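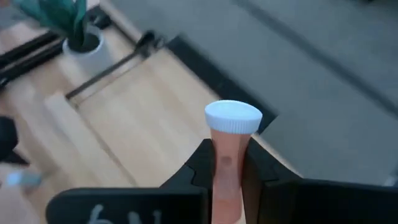 When is the Kornness Show Home open to visitors?

The house is open for self-guided visits from 10 a.m. to 4 p.m. every day except Monday, from April through the end of the touring season. The last entry is at 3:15 p.m. Visitors already inside at that time may remain until closing.

Who designed the house?

The house was designed by the architecture firm Jileo, with Kári Hallgrímsson as principal architect. Construction was carried out by Hondoletti Builders, and the interiors and furnishings were planned by Qudah Interiors. All three firms worked from a single set of drawings, and visitors will find a copy of the main floor plan at the entrance.

Do I need a ticket?

A timed ticket is required for each adult. Tickets may be purchased online or at the gatehouse, subject to availability. Adult admission is $23. Children under 12 enter free of charge with a paying adult. Residents of the Kornness community may enter without charge on presentation of a resident card, but are asked to reserve a time in advance.

May I change or cancel my visit?

Tickets may be moved to another date or time up to the evening before the visit, provided space remains. Refunds are issued in full if the house closes because of weather or a power failure. Tickets that are not used and not changed in advance are not refunded.

How long does a visit take?

Most visitors spend under an hour in the house. Those who also wish to walk the garden path and the boardwalk should allow additional time. Visits are not limited once you have entered, except by the closing time.

Are guided tours offered?

Guided tours are given on Saturday at 11 a.m. and are limited to 11 guests. The tour covers the site plan, the structure of the raised main floor, and the choice of exterior finishes. A member of the Jileo design team leads the tour when schedules permit. Guided tours cost the same as general admission and must be booked online.

How large is the house?

The main floor measures 1,256 square feet. The upper floor is smaller and contains two bedrooms, a shared bath, and a reading landing. The screened porch adds 269 square feet and is not included in the main floor figure. The ground level beneath the house is used for parking and storage and is not conditioned space.

Why is the house raised above the ground?

The lot lies in a low coastal area, and the living floors were placed above the flood level used for the design. The height also brings the porch into the prevailing breeze and gives the main rooms a view over the dunes. A stair and an enclosed lift connect the ground level with the main floor.

Is the house accessible to visitors with limited mobility?

The ground level, the lift, and the entire main floor are accessible by wheelchair. The upper floor is reached by stairs only. A printed album showing the upstairs rooms is kept at the welcome desk. Two accessible parking spaces are located beside the gatehouse, and staff will open the side gate on request. Visitors who need other arrangements should contact the office before the day of their visit.

May I take photographs?

Personal photography is welcome in all rooms. Tripods, lighting equipment, and drones are not permitted during public hours. Commercial photography and filming require a written agreement with Jileo and a separate location fee. Students working on a school assignment should write to the office, which will usually grant permission without charge.

Are the furnishings for sale?

Certain pieces are available through Qudah Interiors and are marked with a numbered tag. A price list is kept at the welcome desk. Items purchased during the touring season remain in the house until the season ends, after which delivery is arranged with the buyer. Built-in cabinetry, light fixtures, and window treatments are part of the house and are not sold separately.

Is the house itself for sale?

The house will be offered for sale after the touring season. Inquiries received before that time are recorded in the order in which they arrive, but no reservations or deposits are accepted. The terms of sale will be sent to everyone who has registered an interest.

May I build the same house on my own lot?

The drawings are the property of Jileo and may not be copied. The firm will consider adapting the design for another site under a standard design agreement. Changes are nearly always necessary, as the foundation, the position of the porch, and the size of the windows depend on the soil, the orientation of the lot, and the local building code. Owners are encouraged to provide a recent survey with their first inquiry.

What does an adapted design cost?

Fees depend on the size of the house, the condition of the site, and the extent of the changes requested. Jileo does not quote a fee before reviewing the survey. The first meeting, in person or by video, is free of charge. Construction costs are quoted separately by the builder the owner selects.

Must I use the same builder and interior designer?

Owners are free to engage any licensed builder. Hondoletti Builders accepts projects within the county only. Owners outside the county should ask the Jileo office whether it has worked with a builder in their area. Interior design is a separate service and may be omitted.

What materials were used on the exterior?

The walls are clad in painted fiber cement siding, and the roof is standing seam metal. Porch floors and exterior stairs are built of hardwood, which has been left to weather. Door and window hardware was selected for resistance to salt air. A full schedule of finishes, including paint colors, is available from the welcome desk by email.

Are food and drinks allowed inside?

Food and drinks are not allowed in the house, with the exception of bottled water. Visitors may use the picnic tables on the lawn next to the gatehouse. Restrooms are located in the gatehouse. The bathrooms in the house are for display and are not in service.

Are pets permitted?

Service animals are admitted to all parts of the property. Other pets may be walked on a leash along the garden path but may not enter the house or the porch.

What should I wear?

Visitors are asked to remove sandy or muddy shoes at the front door. Shoe covers are provided. High heels with narrow tips may not be worn on the wood floors. The boardwalk is uneven in places, and flat shoes are recommended.

May I hold a private event at the house?

The porch and lawn may be reserved for small receptions after public hours. Music must end by 9 p.m. in accordance with community rules. Event requests should be sent in writing and should state the preferred date, the number of guests, and the name of the caterer, if any. A certificate of insurance is required before a date can be confirmed.

Where do I park?

Parking is available in the gravel lot across from the gatehouse. Vehicles may not be left along Dune Street or in front of neighboring homes. Buses and large vans must arrange a drop-off time with the office. Bicycle racks are located at the garden entrance.

How do I contact the office?

The show home office answers calls and email on weekdays from 9 a.m. to 5 p.m. Messages concerning a visit on the same day should be made by telephone. Questions about design services are forwarded to Jileo, and a reply can be expected within three working days.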